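4. Laying and looking after the striped carpet (Govow loose-lay, gray, code 2704)

Read section 3 first if the floor isn't prepped yet. Everything after this assumes bare, swept, flat.

What you need out of the box and next to you: the roll, the Clirkel tape, knife with fresh blades, straightedge, chalk, the fitting sheet. Knee pads if you own any. Vacuum with the brush head off.

4.1 Before you cut

1. Check the code on the roll label against the code on the fitting sheet. Both should say 2704. If they don't, stop and call. Cut carpet can't go back.

2. Unroll in the room and leave it. Overnight is best, 12 hours minimum. Curled ends go face down.

3. Find the arrows on the backing. All pieces, arrows the same way. Toward the main window unless the fitting sheet says different.

4. Look at it in daylight from the doorway, then from the far wall. The gray shifts. It will look darker from one end than the other and that is normal for a cut stripe, not a fault.

Note: rolls from different batches should not go in the same room. Next-door rooms OK if there's a door bar between.

4.2 Picking the stripe direction

Two ways to run it.

Straight: stripes parallel to the longest wall. Less waste. Shows up a crooked wall badly, so measure both ends before you commit.

Diagonal: stripes across the room. More offcuts, order extra (the Rajput layout sheet has the allowances). Better for rooms with lots of stuff standing on the floor and for rooms wehre no two walls agree. Joins need more care, see 4.4.
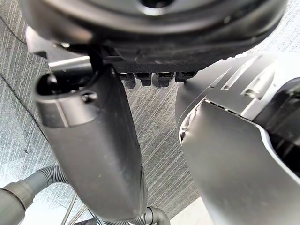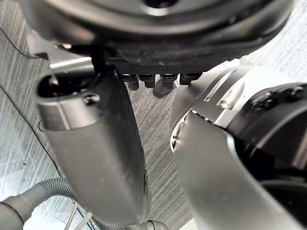
Once the direction is picked, chalk it on the subfloor. One long line through the middle of the room, arrow at one end. Take a photo of the line with your phone, it rubs off under your knees faster than you'd think.

4.3 Laying the first piece

1. Start in the middle, on the chalk line. Not at the wall.

2. Tape down on the subfloor, paper still on top. Press it in with the heel of your hand. Leave a small gap from the line on both sides.

3. Bring the carpet up to the line, edge on the chalk. Step back and check it. Check again.

4. Peel the paper a bit at a time, smoothing as you go. Center out. Don't pull the carpet to make it reach, it will creep back and leave a gap by Sunday.

5. Walk it in. Socks or soft shoes.

CAUTION: Don't kneel on the cut edge. It frays and the fray shows on this pattern.

CAUTION: Blade toward the waste side, always. Free hand behind the knife.

4.4 Joins

Second piece goes down with a slight overlap. Match the dark streaks first, light ones will follow. They're fine streaks so a small mismatch disappears once you're standing up. A big one doesn't.

1. Overlap, match, weight the far end with something flat.

2. Cut through both layers in one pass, straightedge on top.

3. Lift out both strips of waste.

4. Tape under the join, full length, no short bits.

5. Press down. Run a spoon back or a seam roller along it.

6. Brush the pile across the join both ways.

If the join stands up in a ridge: too tight. Lift, trim a sliver off one side only, put it back.
If you can see tape: too loose. Recut from fresh, don't stretch it.

4.5 Walls, doorways, pipes

Cut long at the wall, push into the corner with the blunt side of the knife, then trim. Doorways last. Pipes: slit from the nearest wall, small cross where the pipe comes up, trim the points. Do not cut a circle first, you'll get it in the wrong place.

Door bar screws are in the small bag taped inside the tube. Lots of people throw the tube out. Check it.

4.6 Putting things back

Heavy things go back after the tape has had a full night. Lift, don't drag. Anything on wheels or a hard metal foot wants a pad or a mat under it. Chairs on casters, use a chair mat, the pile flattens into tracks otherwise and the tracks stay.

Strong sun fades it slowly. Blinds down in the hot part of the day if the room gets it bad. Moving mats and rugs now and then helps the color stay even.

4.7 Cleaning

Weekly: vacuum, suction only, along the stripe and then across. Slow on the joins, from the middle of the piece toward the seam.

Spills:
1. Blot. White cloth, nothing printed.
2. Cool water, a little. Blot again.
3. Still there? Drop of clear dish soap in a bowl of water, dab it, then rinse with plain water and blot.
4. Dry cloth with a weight on it, leave it until the spot feels dry.

No bleach. No steam. No rubbing in circles, it fuzzes the streaks and you get a pale patch that won't brush out.

Grease or oil: scrape off what you can, cornstarch on top, leave it an hour, vacuum, then steps above.

Scuffs from shoe soles come off with a plain pencil eraser most times. Test under a cabinet or somewhere you don't look.

Note: sample under a bright lamp looks washed out, nearly white in spots. Judge stains and color match with the lamp off.

4.8 Replacing a patch

Keep one decent offcut, flat, label it with the code. Cut patch and hole together, same as a join, arrows matching. The patch will look newer for a month or two. Vacuum as usual and leave it be.

The test piece in the Wollunham showroom has had over 3000 people walk on it and two patches in it, if you want to see how one wears in.

Parts left over, missing label, wrong code: see section 7. Stairs are seperate, section 5.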